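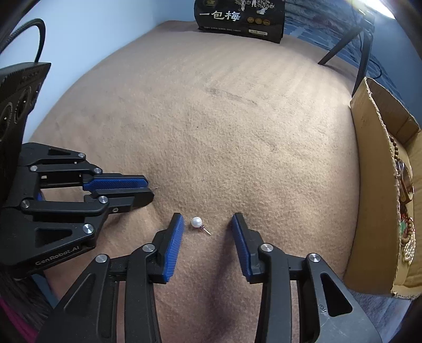 Vira Kravchuk has heard that pearl-headed pins are the only ones worth buying, and she doesn't believe a word of it.

"They're nice to look at," she says. "Then you put an iron near one and see what's left of the head. A lot of them are plastic."

She has been altering clothes for 18 years and has pins from most of the usual places. The Tevach ones bend. The Adier ones don't, but a box of 200 costs £15, and she wants to know what the extra money is for. "They say finer steel. Finer than what? It doesn't tell you on the box."

I put it to her that a big round head is easier to find on felt or a thick wool. She allows that much. "On felt, yes, fine. You can lose a flat steel pin in felt and meet it later with your thumb." But she won't have it that felt is hard to pin. It takes a pin without fuss, she says, and people who struggle are usually using a blunt one.

What about the little caps sold to cover the points? Kravchuk shrugs. "On a brooch or a hat pin, perhaps. For sewing? You'd spend all afternoon taking them off." She bought a bag in July and has yet to finish it.

Her advice is to buy one small packet, try it on a scrap and throw out anything that drags. She wouldn't be drawn on a favourite.

27 shares · 3 comments

Marjorie T
Glass heads don't melt. She might have mentioned that.

pinsandneedles
£15 for Adier? I paid less, and they were still too dear.

Colin
My wife swears by the caps. I still tread on the pins.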